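Counter Tips, Cutting Boards and Toasters

Quick ones this time, kids home at 3 and the counter still needs doing.

Cutting boards first because I get asked most. Bamboo or any other wood, same rules. Wash right after use. Hot water, drop of soap, soft side of the sponge. Never soak. Never the dishwasher, I killed a nice one from Choi that way, split right down the glue line. Rinse BOTH sides even if you only cut on one, otherwise it cups.

Dry with a towel, then stand it on its edge for 25 minutes before it goes flat again. Flat and damp is how you get the black spots.

Groove around the edge: crumbs and onion juice live in there. Old toothbrush, coarse salt, half a lemon. Go around twice, wipe, done.

Oil once a month, food grade mineral oil. Not olive, it goes rancid. Nerkthorpe sells a board oil that's fine but the plain drugstore stuff is the same to me and cheaper. Wipe on, leave overnight, wipe off.
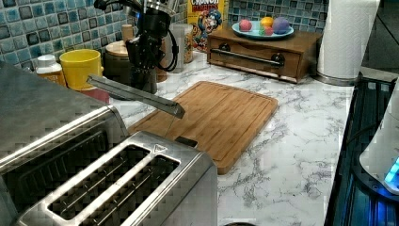
Smells. Garlic, fish. Baking soda paste, five minutes, rinse. If it still smells do it again in the morning. Keep one side for onions and the other for fruit, put a little pencil mark on the edge so you dont forget which.

Board sliding around? Damp dish cloth under it. Paper towel works too but shreds. On polished stone you really want the cloth.

Toaster. Unplug. Let it cool all the way. Slide out the crumb tray if yours has one, or tip it over the sink and give it a gentle shake. Dry pastry brush for the slots, never a knife, never water down in there. Outside, if it's stainless: barely damp cloth, go WITH the brush lines, then a dry one straight after or it streaks. Every couple weeks is plenty unless you're a raisin bread house.

Tops of toaster ovens get greasy and everybody skips them. Same cloth, bit of dish soap. Don't store bread bags up there, they melt. Ask how I know. 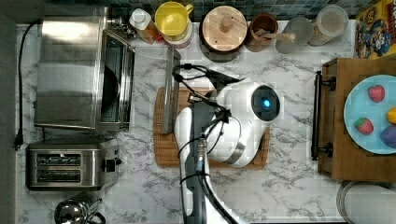 Marble and marble look counters, people get so worried. Wipe spills fast, esp. lemon, vinegar, tomato. No vinegar spray on real marble, it etches. The bigger problem is stuff piling up in the middle. Push what you use daily to the back in one row against the tile, the way the yellow mug and the canister with the wood lid are, and the front stays clear for chopping. Pull the row out when you clean, a ring of sticky will be under something. Oil bottles are the worst.

Knives. Don't leave one lying on the board when you walk off. Wash it, dry it, put it away. Pukthorpe makes a cheap drawer insert, mine has lasted fine.

Grout on small tile: toothbrush again (a diffrent one!), baking soda and water. Do a little patch at a time, then go have a coffee.

Next month, kettles and limescale.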